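Handout 7: Learning to Let Go (Segmenting Demonstrations by Contact)

Read this before the seminar. Bring the Uko worksheet, filled in. A worksheet with your name on it and nothing else does not count as filled in, a point last year's group was keen to test.

1. Where we are

Last time we trained a policy by plain imitation. You collect a pile of demonstrations, you show the network what the cameras saw and what the joints did next, and you hope. For pushing a block across a table, hope is a perfectly good method. For anything soft, lumpy and held together by a stem, it runs out fast.

The trouble is easy to state. A single demonstration of moving fruit into a bowl contains several quite different jobs. Reaching is a job about position. Grasping is a job about force. Carrying is mostly a job about not doing anything silly. Releasing is a job about timing, and it occupies a tiny part of the recording. A network trained on every time step equally will become very good at carrying, the long dull part, and will treat release as a rounding error.

You will have seen the result in the Clanach videos: an arm travels nicely to the bowl, stops above it, and stays there as if trying to remember why it came in.

2. The Sellow method

Sellow's idea is to cut each demonstration into phases before training, and to place the cuts where contact changes. Contact here means any of the following:

- a hand touches or leaves the object
- a second hand joins or departs
- the object touches or leaves a surface

Each stretch between two cuts is a phase. Each phase gets a label, and the loss for each phase is scaled so that short phases weigh as much as long ones. That is the whole trick. It fits on a napkin, and I suspect it began on one.

Formally, if phase k has n_k time steps, each step in it gets weight 1/n_k. A release lasting a blink now pulls on the network as hard as a carry lasting half the recording. Work through the sums once by hand with a small case before you trust anybody's code, mine included.

3. Why not cut by time, or by speed?

Cutting by time is what people do when they are in a hurry. It produces equal slices and no meaning. Two people (or the same person before and after lunch) will do the same task at different speeds, and slice four will be a grasp in one recording and a shrug in the next.

Cutting by speed is better. Hands do tend to slow down near contact. They also slow down when the operator is thinking, or sneezing, or has got the cable around something. In our own data the speed method found a great many phases that were best described as hesitation. The policy learned them faithfully.

Contact is harder to detect but it means something. A hand is on the fruit or it is off the fruit, and a policy needs to know which.

4. The data set

We use 3882 recordings of a bimanual fruit task. Of these, 1325 include a handover or a two-handed hold, and those are the ones you will label from. Recordings come with views from the head and from the wrist, plus joint positions. There is no touch sensor channel. Several of you will ask for one. So did I.

Without touch, contact has to be guessed from two sources: finger joints that stop moving before they reach their commanded position, and what the cameras show. The first is cheap and noisy. The second is where most of the work goes.

5. Head view against wrist view

The head camera gives you layout: where the bowl is, where the other hand is, whether the path is clear. It is poor at telling you if a finger is touching a grape or merely near one, and the hands have a habit of hiding exactly the part you care about.

The wrist camera has the opposite character. It gives a fine close look at the fruit and almost no idea where in the room it is. Train on it alone and you get a policy with excellent manners toward grapes and no sense of direction.

The labeler uses both. A cut is accepted when the finger signal fires and at least one view agrees. When the two views disagree, the wrist wins for finger contact and the head wins for everything else. This rule was arrived at by trying the other rules first.

6. Reading a still

For the seminar, practice on single stills before you touch a recording. For each one, write down which hands are in contact with the fruit and which surface, if any, is carrying it. If you can't tell, write "can't tell." It is a legal label and an underused one. A still will never give you the direction of a change, so don't write "lifting" or "lowering." Write the state. The change comes later, from neighboring frames.

Task stills, head and wrist views:

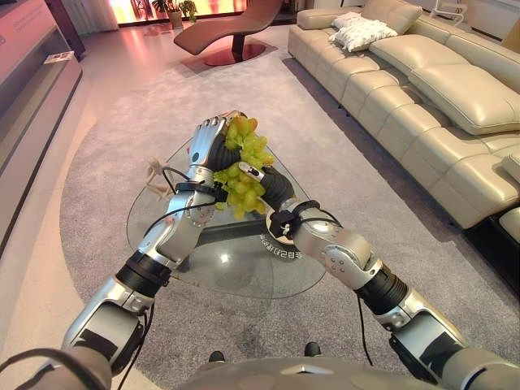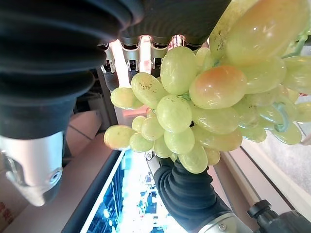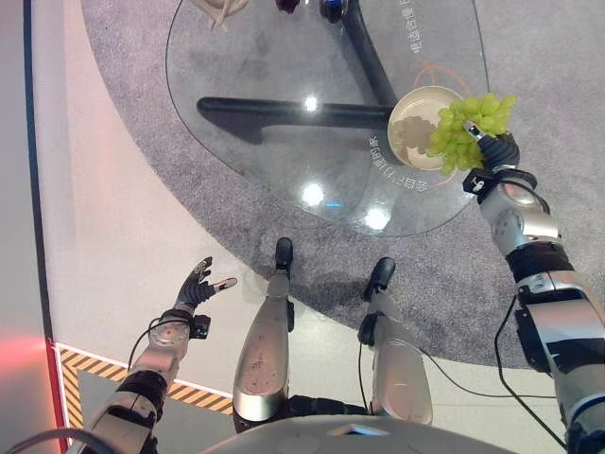

On the course board, Ndung'u objects that equal weights go too far: if a phase lasts only a few steps, one badly placed cut gives a wrong label enormous pull, and the network will chase it. A floor on n_k would fix that, says the same post, at the cost of one more number to tune.

The objection is fair, and it is now part of the homework.

7. Homework

a) Derive the weights for a recording with 2 phases of very unequal length. Then move the cut by one step and derive them again. Say what changed and whether it worries you.

b) Add a floor to n_k. Pick a value and defend it in a paragraph. "It was the default" is not a paragraph.

c) Find a case where the head view and the finger signal disagree. Say which one you believe, and what you would need to see to change your mind.

Optional: read the Uko notes on gripper lag, skipping the appendix unless you enjoy tables. Hand in before noon. The upload page closes by itself and has never once been moved by an email.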